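Minutes – Ellgate Town Promotion Group, April meeting

6 min read

Present: Shazia Kakakhel (chair), Renji Ishida, Samina Awan, Shagufta Jatoi, Mehwish Chaudhry (minutes). Two residents in the public seats.

The meeting opened at 6:35 p.m. in the upstairs room at the library.

1. Previous minutes

Accepted with one correction. Item 4 should have read "Flundham Road", which is the road past the arena, and not "Flundham Street". Moved by Renji, seconded by Samina. Carried.

2. Highway welcome signs

Renji reported on the two welcome signs, one at the east approach and one at the Dridimville turnoff. Both date from before the bypass and still tell drivers to turn left for downtown, which now takes them to the gravel yard. The east sign has lost most of its bottom line of lettering.

He has a quote of $2,665 from Sivakumar Signs to reface both. That covers new panels, reflective lettering and removal of the old ones. It does not cover posts. The posts at the east sign are sound. The left post at the turnoff moves when pushed, and Public Works has been asked to look at it.

Shagufta asked if the colours would match the banners on Centre Street. Renji said the sign shop can match them from a banner if somebody brings one in. Samina has a spare at the store and will drop it off.

Moved by Shagufta, seconded by Samina, that the quote be accepted, with the post to be dealt with separately. Carried.

3. Wording on the signs

Residents were asked through the utility bill insert and at the library counter what the signs should say under the town name. The group received 207 replies. Mehwish sorted them before the meeting and circulated the list.

The largest group of replies wanted no slogan at all. The next largest wanted the river mentioned. Several people wrote in to ask for a dog park, and those have been passed to Recreation.

Samina felt the river should be on the signs, as it is the reason most people stop. Renji said a short line is easier to read at highway speed and cheaper to replace if the wording changes again. Shazia said the replies were clear enough and that the group had asked a question and should go with the answer.

After discussion the wording was left at "Welcome to Ellgate" with the word "Downtown" and an arrow underneath, and a line drawing of the river to the right of the name. No slogan. Shagufta asked that her preference for "Stop a while" be recorded. It is recorded.

Moved by Renji, seconded by Mehwish. Carried, Shagufta opposed.

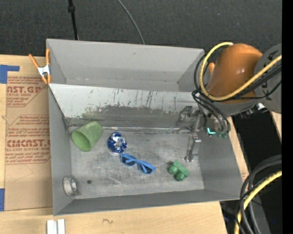

Grey sheet-metal bin on a wooden table.

4. Centre Street banners

There are 18 brackets on Centre Street between the bridge and the post office. The winter banners came down in good shape apart from one with a torn hem, which Shagufta has offered to sew.

The summer set goes up when the bucket truck is free. Public Works would like the group to give them the order of the banners this time. Last year three fish were put up in a row outside the bank. Mehwish will draw up a list by pole number and send it to the works yard.

The owner of the flower shop has asked that the bracket in front of her window be moved a metre or so toward the corner, as the banner hangs over her awning. Renji will speak to the utility, which owns the pole. No decision needed tonight.

5. Visitor map

The folding map is nearly out at the campground and fully out at the museum. Samina went through the current version and found the following:

– The laundromat is shown and has closed.
– The boat launch is on the wrong side of the river.
– The clinic has its old phone number.
– Public washrooms are not marked anywhere.

Shazia asked that the washrooms go on first, since that is what visitors ask the library staff for. Samina will mark up a copy and bring it to the next meeting. Anyone with further corrections should get them to her at the store.

There was some talk of dropping the printed map and using a code on a poster. Cell service at the campground is poor and the suggestion was not taken further. A smaller print run was preferred. Mehwish to get a price.

6. Business window contest

Shagufta proposed running the window contest again this summer with a longer entry period. Last year's was over before two of the entrants had finished painting. Agreed. She will bring dates and a one-page entry form. Renji asked that the judging be done on foot in daylight. Agreed.

The prize was discussed. The group has no budget line for one. Shazia will ask the Chamber if they would put up a gift basket as before.

7. Correspondence

A letter was received from the seniors' lodge asking for a bench at the top of the bridge hill. The group supports this but does not buy benches. Shazia will forward the letter to council with a note.

An email was received from a resident objecting to the word "downtown", on the grounds that Ellgate has one street of shops. Received for information.

8. Questions from the public seats

One resident asked when the new signs would be up. Renji said the shop needs four weeks from the order, and the turnoff sign may be later depending on the post.

The other asked if the old panels could be kept. Shazia said the museum would be offered them and she would report back.

9. Next meeting

Same room, same time, next month. Samina to chair, as Shazia will be away.

Adjourned at 7:50 p.m.

Comments (4)

bridgehill_barb
Glad to see the bench letter is going to council. That hill is a long one with groceries.

T. Oakes
Would it be possible to have the wording on both sides of the sign? Coming home from Dridimville at night you see a blank board.

Mehwish C.
I'll add the question about the back of the signs to next month's agenda. The quote is for one side only.

Curling Dad
Put the fish by the bridge please. My kids look for them.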